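Free Weights: Frequently Asked Questions
Ellance Fitness Room, Urkumitz Building

Members ask the same things about the dumbbells more often than they ask about anything else in the room, so the answers are collected on this page. For opening times and guest passes, see the Membership FAQ.

Where do the dumbbells go when I'm done?

Back on the black two-tier rack, in the spot with the matching number. The numbers are chalked on the rack in white. If you took a pair of 10s, look for the 10. The same goes for the 15s and everything else.

Can I put them on whichever tier has space?

Please don't. Larger dumbbells go on the upper tier and smaller ones go on the lower. A small pair left up top takes a place that a larger pair needs, and the next person ends up putting theirs on the floor.

What is the right way to pick one up?

Face the rack and stand close. Use both hands for anything you would not be comfortable lifting with one, and bring the weight in toward your body before you turn around. One hand on the handle and one over the head works well on the hex dumbbells.

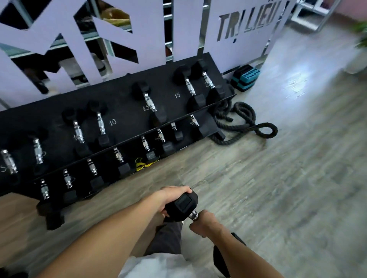
Two hands on the dumbbell, one on the handle and one over the head.

The chalk number is smudged. How do I know the weight?

Check the head of the dumbbell. The weight is embossed on it in small figures. The embossed number is the one to trust. Chalk rubs off with hands and towels, and it gets redrawn when someone at the desk has a minute. If a number has disappeared completely, tell the desk or write it in yourself. The chalk is in the cup by the sign-in sheet.

Are the weights in pounds or kilograms?

Pounds. The whole set is in pounds, including the smallest pairs.

Why chalk and not stickers?

We had stickers until September. They peeled, and the layout changed twice after that. Chalk is easier to move. We know it is not perfect — several members have asked for engraved plates, and we are getting a price from Pedelel, the company that supplied the rack.

Should I stand dumbbells on end or lay them down?

Either is fine on the rack, as long as the pair is together and you can read the number. If you stand them on end, set each one flat on its head and let go only when it is steady. On the floor, always lay them on their sides. A hex dumbbell on its side stays where you put it, and one standing up can be kicked over.

Do I have to carry a pair back together?

No. Small pairs are easy to return one in each hand. With larger ones, make two trips. Put the first one down in its place, check that your fingers are clear of the one beside it, then go back for the second. Most pinched fingers in this room happen between two heads on the rack. 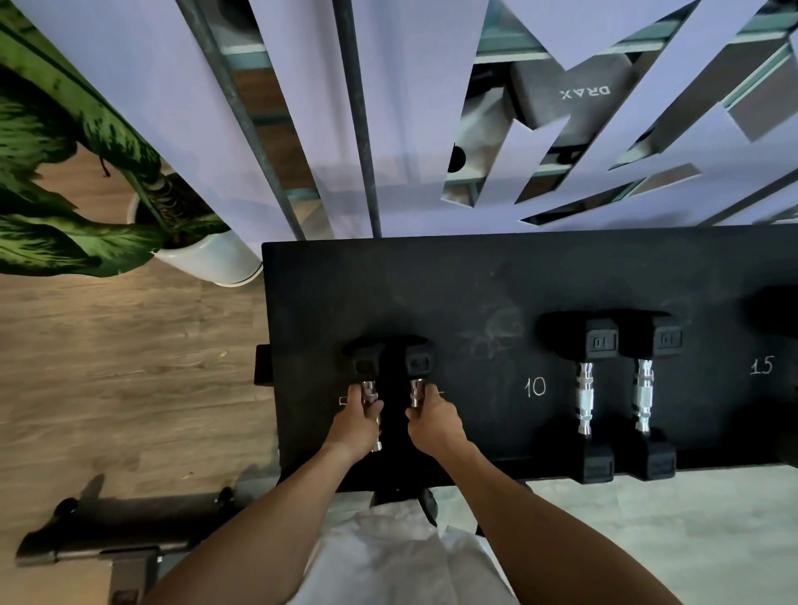
Posted by the Ellance front desk, 2020-11-20

How much do the dumbbells on the rack weigh altogether?

The full set comes to 600 pounds, counting the pairs kept in the storage closet. The rack should not be moved by members. If it has shifted or seems unsteady, tell the desk and leave it alone.

May I drop the dumbbells?

No. The heads are rubber-coated, which protects them from knocks, but it does not protect the floor from a drop. We replaced 97 square feet of flooring last year, and the bill was $2,261. Lower the weight until it touches and then let go. If you can't lower it under control, go down a size.

Can I leave a dumbbell on the floor between sets?

Yes, if you are still using it. Keep it close to you and out of the walkway in front of the rack. Once you move on to something else, it goes back. Two sizes at a time is the limit when other people are waiting.

How do I lift one off the floor safely?

Feet flat, knees bent, weight close to your shins. Take hold with both hands before you start to stand. Look at where your feet are first, especially if you have a second dumbbell lying nearby. Closed shoes are required in the free weight area. Sandals and socks are not allowed.

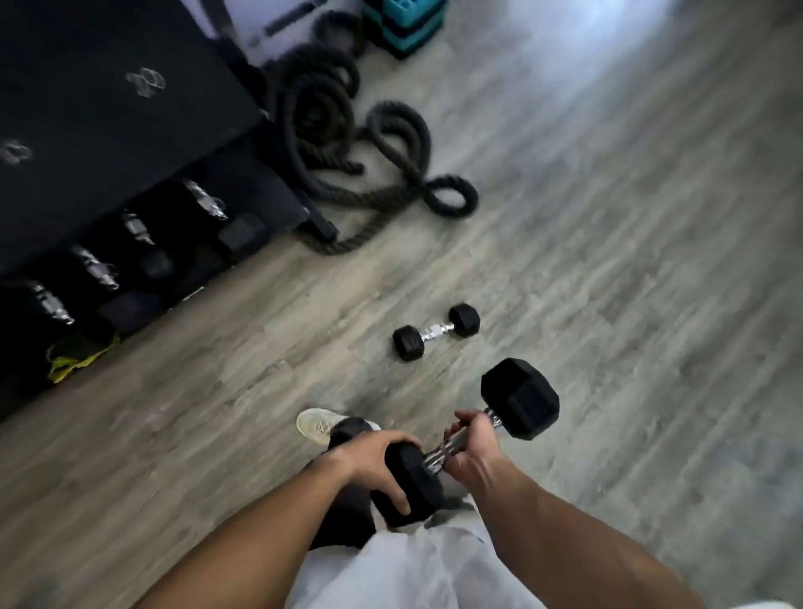

Both hands on before lifting. Keep track of the other weight on the floor.

Where do resistance bands belong?

On the hooks near the door. They tend to get pushed in among the lower dumbbells, where they tangle and catch on the handles. If you find one there, please pull it out and hang it up, even if you weren't the one using it.

Do I need to wipe the handles?

Yes, before and after. Use the spray on a cloth and wipe the handle and both heads. Don't spray toward the rack, as it takes the chalk right off. Dry the knurled part of the handle well. It holds moisture and gets slippery.

One of the heads is loose. What should I do?

Stop using it and take it to the desk, along with its partner if you can manage both. Don't put it back on the rack. Repairs go out to Amegashie and usually take a couple of weeks.

Can I reserve a pair?

No. Weights are first come, first served.

Who do I contact about something that isn't covered?

Ask at the desk or call extension 171.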